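Flurberg withdraws 78 hand-held grippers over pad retention fault

CLULGATE, 12/15/21 - Flurberg has withdrawn 78 hand-held grippers from its garment folding program after finger pads worked free of their backing under side load. No injuries were reported.

The fault was first logged in April by Darlene Bouchard, field reliability lead, during routine inspection of units returned from home use. Of the units returned, 13 showed partial separation at the pad edge and nine had lost a pad completely.
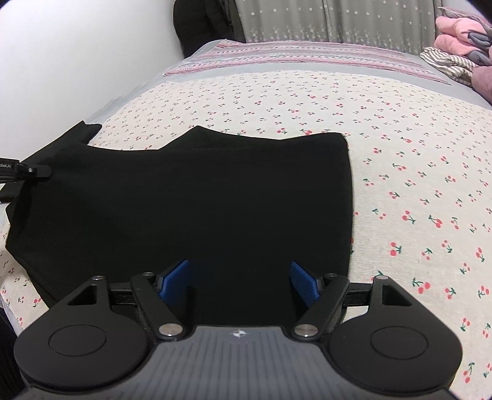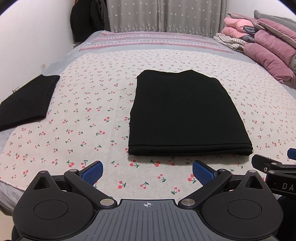 Separation occurs when the adhesive layer behind the pad shears under repeated pinching of cloth against a soft surface. Testing at the Stedley workshop reproduced the fault after 927 grip cycles on a mattress, but did not reproduce it on a rigid bench. Folding black clothing on a bed, with the blue textured pads working directly over a printed sheet, is the type of task now suspended for the affected batch. A detached pad exposes the finger tip, which can snag fabric or pinch the operator's hand.

"The original test plan used a hard work surface only, and that was an error on our part," said Taha Kabbaj, head of product safety. "The revised plan includes bedding and upholstered furniture."

Replacement fingers with a mechanically keyed pad are being made by Abdel Hamid. Operators should stop using affected units, keep any loose pads and return both to the Stedley workshop in the original case. Recordings already submitted do not need to be repeated.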